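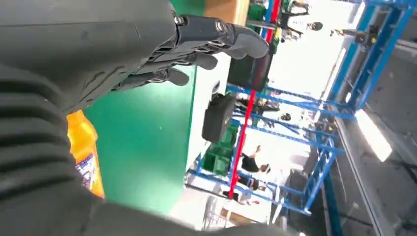 Bottle week, first bench day with the new wrist camera

28 November 2022
5 min read

Home Notebook Teams Parts Calendar

Print this entry | E-mail this entry

Present: me, Segundo Llanos, Babak Nazari for the second half. Robot: Reta, right arm only, left arm parked and powered down.

We have a wrist view! I left a still from it at the top because I'm so pleased to have one. It comes in rotated by a quarter turn and I've decided to leave it that way for now. Segundo wants to rotate it in software before it gets to the tracker, and he's probably right, but every step we add is another step to debug and the tracker doesn't care which way is up. People care. I spent a good part of the first hour tilting my head at the laptop.

Goal for the Ikari task, copied from the class sheet so I stop opening the PDF: pick up a bottle from the table, carry it over a line, set it down standing. Grab, carry, stand. 16 tries per team on the demo day in February, no touching the robot between tries, any bottle from the class box. We're practicing with the orange one because the color is so easy to pick out against the green table top. That's a bit of a cheat and we know it. The box also has a clear one, and the clear one is going to hurt.

What we did

Re-ran the finger calibration from scratch. Last week's file had the ring finger closing early, and every grasp rolled the bottle toward the thumb. The new file is in the shared folder, named kaewmanee_hand_B. (The hand code is called Kaewmanee after Babak's aunt's cat. Please stop renaming it.) All the fingers now reach their open pose together, or close enough that I can't see a difference by eye.

Wrote a "loose open" pose to approach with. Before this we came in with the fingers completely flat, and the fingertips would arrive at the bottle first and knock it. With the fingers spread and a little bent, the bottle has somewhere to go when the arm is slightly off. It looks so much more like a hand reaching for something, too. Segundo said it looks relaxed. I'll take it.

Then tries. We did them in sets with the bottle put back on its tape mark each time.

Set 1, old approach pose: knocked it over a lot. Stopped early, no point collecting more of those.
Set 2, loose open, slow close: 38 tries, and the hand kept hold through the carry on most of them. Segundo has the tally on paper and will type it in. Failures were nearly all at set-down, when the thumb let go last and tipped the bottle.
Set 3, loose open, thumb releases first: only did a few before the arm faulted (see below). None of those tipped. I don't want to say it's fixed from a handful but wow, it looked good.

The arm fault

Shoulder over-current while going from carry to set-down. Babak came over and asked what speed we were at, and the answer was that I'd left the speed at the value from the empty-hand tests. Put it down to 2 on the dial and it ran clean for the rest of the session. Writing that in capitals on the whiteboard: SPEED 2 WHEN CARRYING. Babak also showed us how to read the fault history without restarting the controller, which I had no idea you could do. Hold the page key, then scroll back. It keeps more than I thought, including a couple from last week that we had blamed on the cable.

So, sorry cable.

Sleeve

Checked the ribbed sleeve on the forearm for pinching at the wrist end. There's one spot where the folds bunch up when the wrist is bent all the way back. Not rubbing on anything yet. I put a dot of chalk on the fold, and if the chalk is gone next time we'll know it's touching. Segundo thinks the whole sleeve could slide toward the elbow a little. Didn't try it today, as it means undoing the clamp and then the camera mount goes too.

Camera notes

The view takes in a lot of the room behind the table: racks, crates, whoever is walking around back there. The tracker locked onto something in the background twice. Both times it was when the bottle was partly hidden by the hand, so it went looking for the next most interesting blob. We added a crop so it only looks near the table and it stopped. But cropping by fixed numbers only works while the wrist stays in the approach pose. As soon as the arm turns, the crop is pointing at the wrong place. Better idea from Babak: use the arm position to work out where the table should be in the view and crop to that. It's the kind of thing we did on paper in the coordinate frames homework, and I'm kind of thrilled it's good for something this soon.

Lights: there's a bright lamp in the view and the auto exposure chases it. Locked exposure by hand. Much steadier. The value is on a sticky note on the laptop lid, needs to go in the config file before the note falls off.

The label on the bottle is no use to us for tracking at this size. I had wanted to use it to tell which way the bottle is turned. Dropping that. For the task it doesn't matter how it's turned anyway, only that it stands.

Things I want to try

Closing until the motor current rises and then stopping, in place of closing to a fixed position. The fixed position suits this bottle and will be wrong for the skinny one. Segundo has half of this written in the Bralar branch. It compiles, it has never touched a finger.

Coming in from the side a bit lower. Our grab is high on the bottle at the moment and it swings during the carry.

A try with the bottle off the tape mark. We've been so careful about that mark that we have no clue how far off it can be.

Leftover jobs

- Type in the Set 2 tally (Segundo)
- Exposure value into config (me, tonight, before I forget)
- Ask the Wednesday team if they've had the same shoulder fault
- Look at the chalk dot before powering up
- Borrow the clear bottle and be humbled
- One fingertip screw was slightly proud, snugged it down, check it again after the next long set

Shut down in the usual order, hand left in the loose open pose, e-stop in. Bottle is back in the class box. Segundo stayed on to copy the logs and messaged later that Set 3 saved all right even with the fault in the middle of it, so we can plot the thumb timing next session.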